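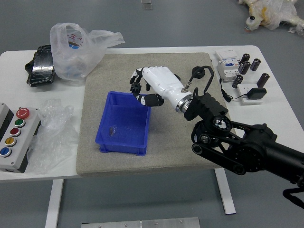 Nineteen Years at the Organ Bench

Apr 21, 2019

I caught up with our organist in the choir room after the second service, while she was still hunting for her other shoe. (She plays in thin-soled ones and changes before she drives home.) She's leaving the Torno Street church at the end of the summer after 19 years, and I wanted to hear about it before the goodbye lunches start.

She never meant to stay. "I was filling in for 2 Sundays," she told me. "They had a lady out with a broken wrist. Then it was Lent, and you can't walk out on people in Lent!"

I asked about the hymnals, the blue ones we bought used from the congregation in Trurnico. "Three hundred of them, and every one smelled like somebody's basement. We stood them open in the fellowship hall for a week." She still likes them better than the new ones — the alto lines are easier to read, she says, and I'll take her word for it, as I sing whatever the person next to me is singing.

The organ fund came up, of course. It stood at $3,125 in March, and she would dearly love to see the pedals fixed before she goes. "The low D sticks. I've been playing around that note so long I do it at home on the piano."

Her hardest service was a funeral with the power out, no organ at all. "So we just sang. One of the Nguyen girls started it, and she had a nice low pitch so the men could come in. I cried through the whole second verse."

And after this? Her sister has a place out by Lirkuser, with a porch and a small church down the road. I asked whether that church has an organist.

"They have a piano," she said, and went back to looking for her shoe.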